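Section 4. Setting Out Bins and Liners

Read this section before you unpack the bins. Most of the trouble people have with office waste comes from where the bins were put on the first morning, and moving them later means retraining everyone who had gotten used to the old spot.

The supplier's leaflet says the Ostier pedal bin is "ready for use in any room." We would not go that far. It is a decent bin with a lid that shuts, and it does well in some rooms and badly in others.

4.1 What you need

Pedal bins, one per shared area
Open wastebaskets, one per desk group
Liners in two sizes (order codes 532 for baskets, 962 for pedal bins)
Pictogram labels, if yours did not come already stuck on
A damp cloth

The liner packs are marked "universal fit." They are not. The 532 liner slips down inside a pedal bin the first time anyone drops in something heavy, and the 962 liner in a small basket leaves a skirt of plastic on the carpet. Keep the two packs on separate shelves.

4.2 Placing the pedal bin

1. Pick a wall that people pass on their way out of the room. A bin behind a door or under a shelf will stay clean and unused.

2. Set the bin down with its back toward the wall and the pedal facing the room. Leave a small gap behind the lid. Step on the pedal and watch the back edge as it goes up.

3. If the lid touches the wall, pull the bin forward a little and try again. Do this now. The gray scuff it leaves on white paint comes off with a cloth for the first week or so, and after that it wants repainting.

4. Check that the bin stands flat. On carpet tiles, a raised seam under one corner is enough to make it rock when the pedal goes down. Slide it sideways onto the middle of a tile.

5. Look at the label from standing height. If you have to bend down to read it, so will everybody else, and they won't. Labels on the lid work better for tall bins, labels on the front for bins across a room.

Note: The leaflet recommends adhesive pads to hold the bin in place on carpet. Ivana Ojeda tried them at the Gilmartin office in September and found that they held very well to the bin and hardly at all to the floor. Skip them.

Caution: Do not wedge the bin into a corner so tightly that the lid has to be lifted by hand. The hinge is plastic.

4.3 Lining the open baskets

1. Shake the liner out fully before it goes near the basket. A liner opened inside the basket traps air underneath and sits halfway up.

2. Push the bottom of the liner down to the floor of the basket with your fist.

3. Fold the top over the rim on all sides. Some bunching is normal. The supplier's drawing shows a smooth cuff all the way around, and we have yet to see one in a working office.

4. If a lot of liner is left over, twist it at one side and tuck the twist under the fold. Don't tie it to anything.

5. Drop something light in. If the liner slides off the rim, the fold is too shallow.

Note: You will hear that putting spare liners in the bottom of the basket saves time. It does save time, for the person who thought of it. Anything that leaks through the first liner ends up on the spares, and the next person throws the lot away.

4.4 Sorting bottles out of the baskets

Open baskets are meant for paper and small dry waste. Bottles go in them anyway. A sign asking people to stop made no difference that Majdi Twal could measure when he checked the baskets before and after putting one up, so this guide assumes there will be bottles and asks you to pull them out.

1. Do the round before the liners are changed, preferably after 4 p.m.

2. Look into the basket before reaching in. Wear gloves if you can't see to the bottom.

3. Take the bottle by whichever part is easiest to reach and lift it slowly. A crinkled liner clings to plastic, and a quick pull brings the liner up too.

4. Hold the liner at the rim with your other hand if it starts to rise.

5. Check that the cap is tight before you tip the bottle or carry it across the room. 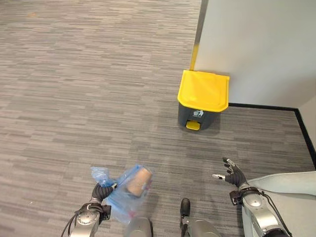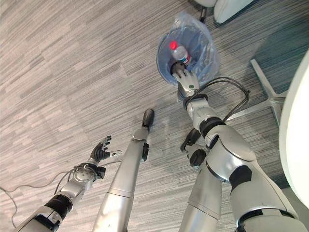 4.5 Emptying what you have collected

1. Tip any leftover liquid down a sink. Do not pour it into a potted plant, whatever the plant looks like.

2. Follow the local rule on caps. Some collectors want them on and some want them off, and the label on your bin won't tell you which. Ask once and write the answer inside the supply cupboard door.

3. Put the bottles in whichever container your collector has named for them. Do not go by lid color. Yellow means one thing in one building and another thing down the street, and the Ostier catalog sells every color without comment.

4. Change any liner that is torn or wet. A dry liner with nothing sticky in it can stay another day.

Caution: Do not press waste down with your foot to make room. The basket splits at the base, and replacements are sold only in packs of 18.

4.6 If something isn't working

The lid drops too fast. The damper has worn out or was never fitted. Check the underside of the hinge for a small gray cylinder. If there isn't one, you have the cheaper model, and nothing in this guide will slow it down.

The pedal does nothing. Look for a scrap of liner caught in the linkage at the back. Pull it free and trim the liner fold to a hand's width.

The bin smells when empty. Wash the inside of the lid first. People scrub the body and leave the lid, where most of it collects. The scented discs sold for this purpose add a second smell.

The bin keeps moving away from the wall. Someone is kicking it. Try it 19 inches closer to the door, where people slow down. This worked at two of our sites and failed at a third, so don't buy extra bins on the strength of it.

For replacement hinges and liners, write to Lina Saliba at the Fandedero supply desk and give the liner code and the color of the lid.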